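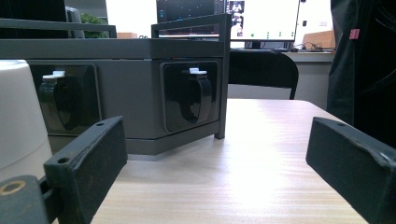
Plostura Studio, shared painting and print room
Walk-round checklist with comments
Date: 2020-01-29

Floor and exits
Both doors open fully: Yes
Corridor clear: No. Stretched canvases from the Broneo group show are still leaning by the back stairs. To be moved into the rack before the evening class.
Floor free of trip hazards: Yes. Tape over the join near the sink is lifting at one end, replace at next visit.

Electrical
Leads and plugs free of damage: Yes, except the lead on the small light box, which is taped near the plug. Light box taken out of use.
Hot plate switched off at the wall: Yes
Easel lamps secure: 7 checked, one clamp loose. Tightened.

Solvents and pigments
Metal cabinet locked: Yes
All containers labelled: No. Three jam jars of thinned medium on the lower shelf had no name or date. Members have been asked before. Unlabelled jars will go to disposal from now on.
Dry pigments lidded: Yes. Cadmium colours are kept apart with their own scoops.
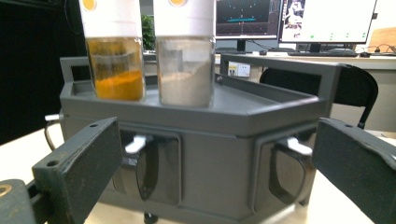
Rag bin emptied: Yes. Oily rags must go in the lidded bin and never in the paper recycling.
Extractor fan working: Yes, but noisy. Filter last changed in June, new one on order.

Press and cutting area
Plusudine press guard fitted: Yes
Blades stored in the block: Yes
Guillotine locked: No. The key was left in it. Key now kept in the office.

Hanging and storage
Ojo wall rails: Load limit sign missing on the left rail. Large panels to stay off that rail until the sign is back up.
Plan chest drawers run freely: Bottom drawer sticks, overfilled with proofs. Owners to clear.

First aid and fire
Extinguishers in date: Yes
Eyewash bottles: One of two out of date. Reordered.
First aid box: Short of large plasters.

Outstanding from last visit
Handrail on the mezzanine steps, still loose. Steps closed to members until it is fixed.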